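Classroom Practice, Unit 2: Looking After the Whiteboard
Handout to accompany the practical session, Mildale building

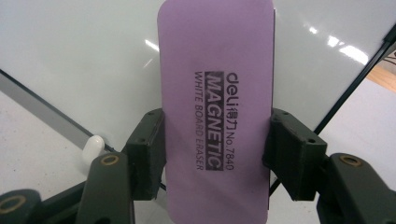
Joaquim Mendes asks whether a dry cloth would do the same job. For a quick wipe in the middle of a lesson, yes. A cloth bunches up in the hand, though, and leaves thin lines of ink between the folds. A flat eraser covers the board evenly and is easier to keep straight along the edge of a diagram you want to leave up.

Types of eraser
Most of the ones in our rooms are magnetic and stay on the board when not in use. Put them at the top right corner, clear of the writing area. The Gendell rooms have glass boards, and an ordinary magnetic eraser may not hold on these, so use the tray.

Wiping
Start at the top and work down in straight strokes, overlapping each one slightly. Circular rubbing spreads the ink. Press lightly. If a mark does not lift on the second stroke, leave it for the cleaning spray – pressing harder only pushes dust into the pad.

Ink left for more than a day is harder to shift. Go over it with a fresh dry-wipe marker, then wipe both off together before the new ink dries. The same method often works on permanent marker, but test a small corner first.

Cleaning the eraser
Tap the pad against the inside of a bin. Brush it with a stiff dry brush, always in one direction. Do not wet a felt pad unless the maker says it can be washed. Smudges on the outer case come off with a damp cloth.

A pad that leaves grey streaks after brushing should be replaced. Spares are in room 73, second shelf, in the box marked Gouveia. Sign the sheet when you take one.

End of lesson
Wipe the whole board, including the date. Cap the markers and store them flat. Spray and dry the board once a week.

Task for next time
Read page 12 of the course booklet and write a short board-care routine for your own teaching room. Hand it to Albertina Rebelo in room 152 before the end of October.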